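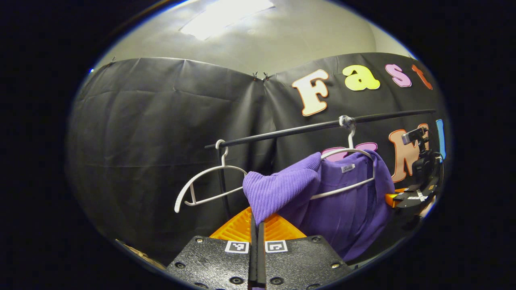 The Pop-Up Wants Your Saturday Money

Features > Culture > Going Out

2025-01-03

The email said I would "step outside of time." I had to do it in a 45-minute window, and if I was late to my slot I would lose it.

I have been to a lot of these now. They open in the shop that used to sell mattresses, or the one that used to sell prom dresses, and they call themselves an experience, a journey or, when they are feeling grand, a museum. They stay for a season. You pay at the door or, more often, weeks before the door exists, and you walk through a run of rooms with a theme. The theme might be sleep, or candy, or the deep sea, or joy. Then you are in a gift shop.

The latest one to reach us is Plultoter, which took over an empty unit at the Dranness mall outside Nosdale just before the holidays. The name doesn't mean anything. I asked. The young man at the desk said it was "a feeling word," and when I asked what feeling, he said that was kind of up to me.

A ticket is $17 if you book ahead and go when everyone else is at work. It costs more on weekends, more again after dark, and there is a fee for booking that you can't avoid by turning up in person, because the desk sends you to the website. I stood in front of the man who could have sold me a ticket and bought one from my phone. Parking was free, which I mention in fairness.

The website promises 14 worlds. I walked every one of them, and I'll grant that there are that many doorways. Whether a corridor with a fog machine is a world I leave to the reader. One world was a ball pit. Another was a ball pit with the lights off.

What are people paying for?

The standard complaint about pop-ups is that they are for taking pictures of yourself. I don't mind that. People have always dressed up and stood in front of things. My grandparents have a photo of themselves on a paper moon at a county fair, and I would save it from a fire before I saved most of my books. But the paper moon cost pocket change, and no one at the fair told them it would change how they thought about the moon.

My trouble is with the claims. At Plultoter there is a wall panel beside each doorway, and the panels talk a great deal about wonder. They say that adults have forgotten how to play. They say that science has shown play lowers stress, and they don't say which science. One panel quotes a poet, with no name given, and I have looked for the line since and can't find it anywhere before last year. I wrote to the company to ask who wrote it. I got back a discount code.

I took my doubts to Ylva Åberg, who built sets for small theaters for most of her working life and now does the same work for companies like this one, though not for this one. She was kinder than I was.

"You're looking at the walls," she told me. "Don't look at the walls. In a theater nobody gets to touch the walls, so they can be garbage. I've made a palace out of egg cartons. In these places people walk right up with their noses, and they have sticky hands, and the budget is the same as for the palace."

I asked her if the budget was really that small, given the price at the door. She laughed for a while. The build, she said, is what gets paid for last. First comes the rent, then the ads, then the people who are paid to visit and post about it, then the license if there's a cartoon involved. Her share on her most recent job worked out so low that she brought her own staple gun and has not been paid back for the staples.

Then I asked whether she would buy a ticket. She said she would go if her niece wanted to.

The numbers we are given

Every pop-up has a number. Plultoter's is 2,000 visitors a week, which appears on the website, on a banner outside and in the pitch it made to the mall. I asked how this was worked out. A spokeswoman said it was "capacity-based." As far as I can tell, that means it is how many people would come if every slot sold out. I went in the first week of January, in the middle of the afternoon, and shared the deep sea with one family and a man waiting for his phone to charge.

The mall has its own reasons to believe the number. An empty unit looks bad, and it makes the units next door look bad. A short lease at a low rent beats a blank window, and if a few parents buy pretzels on the way out, so much the better. I have no quarrel with any of this. I only wish we would call it what it is, a way of keeping the lights on between stores, and stop writing about it as if it had come to rescue the arts.

The arts in Nosdale are, as it happens, a seven-minute drive away. The Bošković is a small picture gallery over a bank, named for the family that left it the building. It has one good landscape, several bad ones and a roomful of hand-drawn maps I could look at all day. It is free. The guest book by the door had 286 names in it for the whole of last year. Several of them were mine.

I don't offer this as a moral. The Bošković closes for lunch, has almost no heat and keeps its maps behind glass so scratched that you have to tilt your head to read them. If I were 11 years old and someone gave me the choice, I would be in the ball pit before they finished the sentence. A gallery that wants children should think about why.

But I did ask the family from the deep sea how they had liked it, when we met again at the gift shop. The mother said it was fun. The father said it was shorter than he'd thought. Their daughter had been given a glow bracelet on the way in, and she was trying to find out if the ones for sale were the same kind.

They were. She wanted the green.

Plultoter is at the Dranness mall through the end of the season, or longer. The banner says "final weeks," and it has said so since opening day. The Bošković is open most mornings. Bring a coat.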